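シミュレーターでグリッパーを比べる手順(テニスボール編)

前回の記事で「で、結局どの指を使えばいいの?」というコメントをいただいたので、私がふだんやっている比べ方をまとめておきます。実機を買う前の下調べにもけっこう使えますよ!

使うのはシミュレーターのHutero、制御側はHiltaveckです。比べたグリッパーは二本指のHladunと、同じく二本指で指先がやわらかめのSukance。アームは共通にしておきます。ここを変えてしまうと、何の差を見ているのか自分でもわからなくなるので(一度やらかしました…)。

1. まずカメラを決める
手元のカメラと、全体を見る固定カメラの二種類を用意します。手元のほうは距離と画角をいじりすぎないこと。私は初期設定のまま始めて、どうしても困ったときだけ直します。

2. 物体の設定をする
ボールの直径と質量を入れたら、次は摩擦係数。最初は高めにしておいて、つかめるようになってから少しずつ下げていくのがラクです。

3. 閉じる速さと力をそろえる
Hladunは初期値だと閉じるのがかなり速くて、ボールをはじいてしまいがち。Sukanceに合わせて遅くしました。力の上限も同じ値にしておきましょう。

4. 同じ乱数シードで回す
1条件につき500回、シードは両方のグリッパーで共通です。私は寝る前に走らせて朝に見ています。

手元カメラ2枚と、筒に入れるところの固定カメラ。

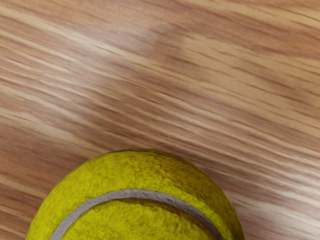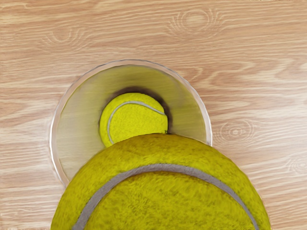
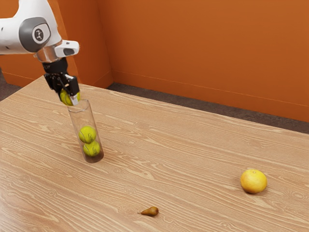 5. 失敗ログを読む
成功率だけ見て終わりにするのはもったいない! Hladunの失敗は500回中118回で、ログを追うと、ほとんどが放す瞬間に指先がボールを引っかけたものでした。開く幅を4ミリ広げて回し直したら、この失敗はぐっと減りました。Sukanceは放すのは上手なんですが、持ち上げている途中でじわっとずれることがあります。摩擦を下げたときに目立つので、気になる人は手順2に戻って試してみてください。

いまのところ私の好みはHladunです。調整は面倒でも、一度決まると動きが読みやすいんですよね。設定ファイルは整理が終わったら公開します。次は洋梨で同じことをやる予定です。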